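About Clelto

Clelto is a small testing workshop in Vikport. We find out which household and shop-floor chores a machine can do today, which ones it can do with help, and which ones are still better left to a person. We write up what we find in ordinary language and send it to the people who have to decide whether to spend money on it.

We don't build robots and we don't sell them. We take no commission from anyone who does. Our customers are care homes, cleaning firms, small hotels, housing landlords and a few shops, and they pay us a flat fee for a report.

How we started

Štefánia Zelenák ran the cleaning side of a serviced flats business before she started Clelto. She had been sent brochures for one machine after another, and each one showed a spotless kitchen with a single cup on the worktop. She wanted to know what would happen in a flat where the guests had left at noon and the next ones were due at three. There was no one to ask, so she rented a ground floor unit in the Kollár building and began trying things out herself.

The first year was mostly floor cleaners. They were the easy part. A floor cleaner that gets round a room with chairs in it is doing a useful job, and several of them did. The trouble started with anything that had to be picked up.

Today there are five of us. We have the original unit and the one next door, which we knocked through last November. One half is laid out as a flat, with a kitchen, a bathroom, a bedroom and a sitting room with carpet down. The other half is laid out as a stockroom and packing bench. Both are furnished with second-hand things, and we don't tidy before a test beyond what a normal household or shop would do.

What we test

Our list has 77 chores on it. It was put together from the working days of people who do them for a living: what they did first, what they did next, and what they had to go back to. A chore goes on the list only if somebody is paid to do it somewhere or would gladly pay to be rid of it.

Some of the home chores are:

Changing a bin bag
Picking things up off the floor before vacuuming
Loading and emptying a dishwasher
Folding towels
Putting shopping away
Wiping a table with objects on it
Stripping a bed

Some of the shop-floor chores are:

Opening a carton without cutting what is inside
Moving stock from a cage to a shelf
Bagging loose goods
Flattening cardboard
Putting returned items back in the right place

Each chore is written down as a starting state and a finished state. For "changing a bin bag" the finished state is a fresh bag seated in the bin with its edge over the rim, and the full one tied and by the door. How the machine gets there is its own business. If a person has to step in, we write down when and what they did.

Where things stand

People ask us for a yes or a no, and for most of the list we can't give one. What we can give is a rough order of difficulty, and it is fairly steady from one machine to the next.

Hard objects of a known size are in decent shape. A mug, a tin, a boxed item from a shelf: a good arm with a two-fingered gripper will pick these up again and again, slowly, and put them where they belong. On the packing bench we have left a machine moving boxed goods through a whole morning and come back to find the job done.

Drawers and doors come next. Handles vary a great deal, and a stiff drawer will defeat a machine that opened a loose one without trouble. Cloth is harder again. A towel can be folded if it starts out flat. If it starts out in a heap, most of the time goes on finding a corner.

Thin plastic is near the bottom of our order. It has no fixed shape, it shines, it lets some of the light through and it moves when you come near it. A person opening a bag rubs the two sides apart with finger and thumb and hardly looks. A gripper has to go by what its camera can see, and on a crumpled bag the camera is given very little to go on.

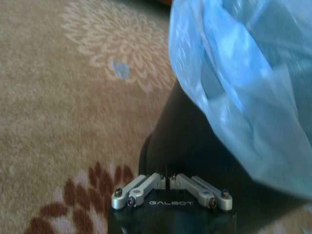
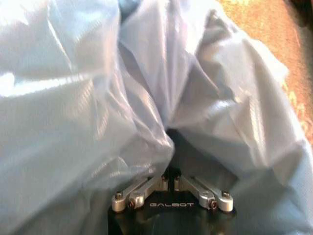
Bag work over carpet, from the gripper's own camera. In both views the light blue plastic is full of creases, and in the second it takes up nearly everything the camera has to look at.

Viera Trnka wrote to us after reading our notes on bags, and she let us put her remarks on this page. Her view is that we are too patient with the machines. She has changed bin bags on a hospital corridor for most of her working life and says a bag takes her a few seconds, in the dark if need be, and that a robot which manages it in several minutes with someone standing by hasn't done the chore at all. She would like us to stop counting anything as done if it takes longer than a person would put up with waiting. She also asked why so much work goes into bags when the part of the job that hurts her back is lifting the full one out, and told us that if a machine would only do that bit she would happily put the new bag in herself.

We have changed two things as a result. Reports now give the time taken beside every result, with the time of an experienced person next to it. And we have split the longer chores into steps, so a reader can see if a machine is good at the heavy step and poor at the fiddly one. For several of our customers that has been the more useful way to look at it. A care home in the Groter district was ready to give up on the whole idea until the steps were set out separately. They now use a machine for moving laundry between floors and nothing else, and the staff do the sorting and folding as before.

We haven't taken up her first point in full. Some work can be slow and still be worth having done, if it happens overnight and doesn't need watching. The watching is what matters to us. A machine that needs somebody beside it has used up that person's time whether or not they touch anything.

How a test is run

A machine comes to us with whatever software its owner would really get. The supplier may set it up and may stay for the first day. After that we run it ourselves.

Every chore is tried under the same starting conditions and then again with something changed: a different bag, a lower shelf, the blind up in place of down, a patterned carpet where there was a plain floor. We keep every attempt, including the ones that went wrong early, and the customer can ask to see any of them. We now have over 3,000 attempts in our records.

We score an attempt as done, done with help, or not done. There used to be a fourth score for attempts that nearly worked. It caused more arguments than the other three put together and we dropped it.

Suppliers see the report at the same time as the customer. They can send a reply, and we attach it without editing. They can't ask for a result to be left out.

What we don't do

We don't test machines that work around very young children or that help a person wash, dress or eat. There are people with proper medical training who do that work and we are not among them.

We don't forecast. When a customer asks if a machine will be able to do something in two years, we tell them what it did last month and what it did the time before that, if we have had it in twice.

We don't advise on staffing. A report from us says what a machine did in our rooms. What that means for a rota is for the people who know the rota, and we would ask that they include the ones whose shifts are on it.

Working with us

A standard report covers one machine and up to twenty chores from the list. You choose the chores. If the one you care about isn't there, tell us what it looks like at the start and what it should look like when it's finished, and we will normally add it.

It helps us to see the real place first. We will visit, spend a shift with whoever does the work now, and borrow a few of the actual objects if you can spare them. Your own bin bags, crates and towels tell us more than the ones we would buy.

Visitors are welcome by arrangement. There is step-free access from the yard side of the Kollár building. Please wear flat shoes, and allow more time than you think you need, as most of a test is waiting.

Cleaners, porters, shelf stackers and anyone else who does these jobs can write to us without being a customer. Tell us which part of the work you would hand over tomorrow and which part you'd rather keep. We read all of it, and the next version of the list will be drawn up from those letters. Letters can be left at the front desk or posted to Clelto, Kollár building, Vikport.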